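Right, I've now played the new back nine at Tremunar, so a few posts on it, seeing as everyone and their dog has been telling me it's the best thing to happen to golf round here in years. 1/

Declaration first. I paid my own green fee. I mention it only as three of the glowing write-ups I read beforehand were by people who got lunch. 2/

The pitch, if you've missed it: old parkland course, bit tired, shuts the inward half, brings in Furnival to redesign it, reopens with "championship conditions all year round". That phrase is on the website, the scorecard and the sign by the bins. 3/

All year round is a bold thing to print when you opened in June. I waited for November on purpose. Any course in the country is lovely in June. 4/

So, 7th November, a week of rain behind us, none on the day, light wind. A fair test, I'd say. We were on winter mats for 2 holes and there were two temporary greens. Championship conditions! 5/

To be fair to them, the permanent greens were good. Properly good. Smooth, a decent pace, no footprints. If they'd just said "we've relaid the greens and they're nice" I'd be writing a much shorter thread. 6/

The 10th is a perfectly pleasant par 4 and hasn't changed apart from a new bunker on the right which I can't see anyone ever going in. It's short of where the good players land and wide of where the bad ones do. Very handsome bunker. 7/

The 11th is where it starts to feel like someone had a drawing to fill. They've taken out the old oak on the corner of the dogleg. The oak WAS the hole. Now you just hit it over the corner and wonder why the fairway bothers to bend. 8/

I'm told the tree was diseased. Might have been. I'd have liked to see the report, as it happens to have stood exactly where the new buggy path goes. 9/

12 is the one on all the posters. Par 3 over water, island green, little wooden bridge. It isn't an island, there's a great fat isthmus at the back that they keep out of the photos. You can be 20 yards long and still be dry. I was. 10/

I don't mind that, by the way. It makes it playable for people like me. I mind being sold an island. 11/
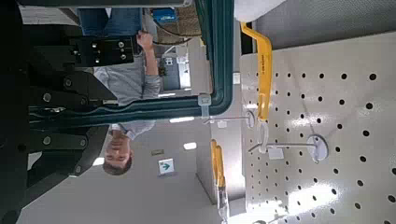
Anyway, 13 and 14 run alongside each other and are too close together. I heard "fore" four times in half an hour and one of those was me. The planting between them is knee high at the moment and the plan seems to be to wait for it to grow. 12/

Someone will reply that all new courses need time to bed in. Agreed. Then charge a bedding-in price. The visitor rate went up the same day the new nine opened. 13/

15 I liked. Uphill, plain, hard, one bunker that matters. Brenda Nuttall (playing partner, far better than me, off 6) made the only par of our group there and thought it the best hole on the property. It's also the one hole on the back nine Furnival hardly touched. Draw your own conclusions. 14/

16 has a split fairway. I have never in my life seen a split fairway where both sides made sense, and I still haven't. The left side is shorter, flatter, wider and gives you the better view of the flag. The right side has a nice bench. 15/

I asked in the shop who goes right and was told "it gives the player a choice". So does a restaurant that'll serve you the soup or a brick. 16/

17, temporary green, can't judge it. Looked all right from the path. 18, also a temporary green, which is a bit of a flat way to finish a round when you've paid to see the famous amphitheatre. They'd roped it off. We putted out on a mown bit of fairway with a bucket-sized hole and Brenda still lipped out. 17/

Pace of play. Nearly five hours, and it wasn't busy. The walks from green to tee are the reason. From 12 to 13 you cross a car park track, go up some steps and come back down a slope. It has been laid out for buggies and I don't believe anyone on the design side carried a bag round it. 18/

Which brings me to the buggies. They're compulsory for visitors before noon at weekends now. Extra charge, naturally. The reason given is "course flow". 19/

The Misard people (who own Tremunar and a couple of others) have form here. When they took on Lisen it was the same run of things. Big redesign, big claims, compulsory buggies by the second summer, half the seniors' section gone to the municipal by the third. I was a member there. I liked it and I left. 20/

People keep telling me Lisen is in better nick than it's ever been. It may well be. There's hardly anyone on it. 21/

Drainage, as that was the thing they shouted about most. The fairways on 10, 11 and 15 were firm enough. The low end of 14 was a sponge, and I plugged a drive in the middle of the short stuff. That's the same low end that was a sponge before. I'd love to know what was spent down there and on what. 22/

Bunkers: new sand, very white, very deep, hasn't settled. Every ball sits down in it. Fine if you've got the hands. Take your medicine if you haven't. Rakes in only about half of them, so bring your shoe. 23/

Food: decent bacon roll, dear. Coffee from a machine. Staff lovely throughout, and I want to say that clearly, none of this is on them. The lad doing the starting was the most honest person on site. Told us about the temporary greens before we'd paid, which the booking page did not. 24/

So would I go back? To the front nine, any time. It's old and slightly scruffy and every hole asks you something. They're planning to "bring it into line" with the back nine from next autumn. Play it while you can. 25/

If you do want to try the new half, go in a dry spell, go midweek when you can walk, and ring first to ask how many greens are open. Ask for a number. I got "most of them" when I rang, and I should have pushed. 26/

Few replies already saying I've got it in for Misard. I've got it in for adverts. If the 18th is open in February I'll pay again, play it and say so on here. 27/

And yes, I lost to Brenda. Heavily. Before anyone asks.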